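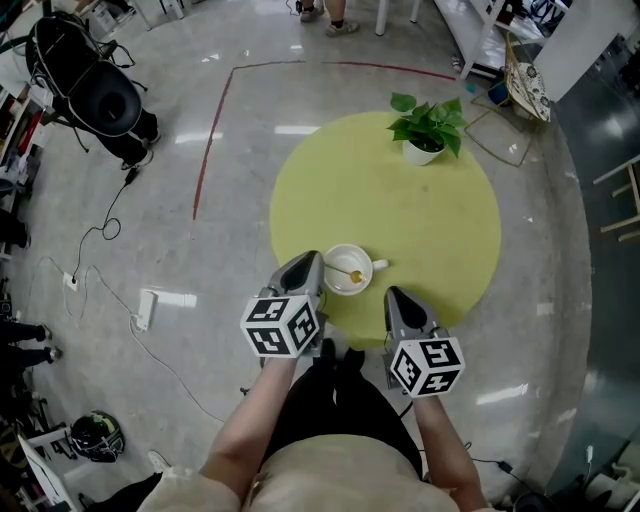 The robots were slower than she had expected, one visitor wrote on the comment sheet at the end of the Zeltiscombe open day, and she had spent most of her time watching the people. Another visitor added below it that he would have liked to try the grippers himself.

Chapter 8
Learning from Demonstration

8.1 An afternoon at Zeltiscombe

The robotics workshop at Zeltiscombe opens its doors to the public every September. Visitors come in at one end of the building, pass the machine shop, and finish in a large room set up for household tasks. For many of them the last room is a surprise. They have come to see robot arms, and they find people picking up cups.

This kind of work is called demonstration. A person carries out a task with a pair of hand-held grippers, and the movements are recorded. The recordings are later used to train a controller for a robot arm with similar fingers. In the picture that opens this chapter, the person holds one gripper in each hand in front of a round yellow-green rug. A white cup with a spoon in it stands on the rug, and so does a plant in a white pot.

The workshop's practice task for new demonstrators is called Brornitine, after the old product name of the software that runs it. The task has three steps. Lift the spoon out of the cup, set it down, and move the cup to a new spot. A child can do this in a few seconds by hand. With grippers it takes longer, and the first tries are often clumsy. The spoon turns in the fingers, or the cup tips when it is taken by the rim.

During the open day, the guide asked each group to guess how many demonstrations a robot would need before it could do the task alone. Most guesses were low. The workshop collected 637 demonstrations for its first version and found that the arm still failed when the cup handle pointed away from it. The second version used 1,000, with the cup turned a different way each time. The extra recordings helped, but the change in how the cup was placed helped more. We will come back to this result in Section 8.4.

8.2 Why use hand-held grippers?

There are other ways to show a robot what to do. An operator can push the arm through the motion by hand, or drive it from a distance with a joystick or a second arm. Both methods need the robot itself to be present, powered, and free for the whole session. Hand-held grippers need only the person and the objects, so the work can be done in a kitchen or a classroom.

The method raises two problems. The first is position. A recording is of little use unless the system knows where each gripper was at every moment. One common solution is to attach a marker with a printed black and white pattern, whose size and shape are known in advance. When a camera sees the pattern, software can work out how far away it is and which way it is turned. The grippers in the picture each carry a white cube covered in black square markers. With a pattern on several sides, a cube can be followed through more turns of the wrist than a single flat marker can.

The second problem is reach. A person can lean, step sideways, or kneel. A fixed arm can't do any of these things. If a demonstrator leans far forward to reach an object, the recording may show a motion that the robot is unable to copy. At Zeltiscombe, new demonstrators are told to keep their feet still unless the task calls for walking.

8.3 What the visitors asked

The guides kept a list of questions from the open day. Several of them are good starting points for this chapter.

Does the person have to be an expert?
Does the robot copy mistakes as well?
What happens if the object is a different color?
Could two people share one recording, with one gripper each?

The second question came up in almost every group. The short answer is yes, a robot can learn a mistake if the mistake appears often enough. Workshops handle this in different ways. The Calvo method removes every failed attempt before training. The Retham method keeps the attempts in which the person made an error and then corrected it, so that the robot also has examples of recovery. Section 8.5 compares the two.

Before you read on

1. Choose a simple task at home that uses two objects. Write down each step in order.
2. Do the task using only the thumb and first finger of each hand. Note any step that had to change.
3. Repeat the task 7 times, moving the objects before each try. Which steps stayed the same?

Keep your notes. You will need them for the exercise at the end of Section 8.4.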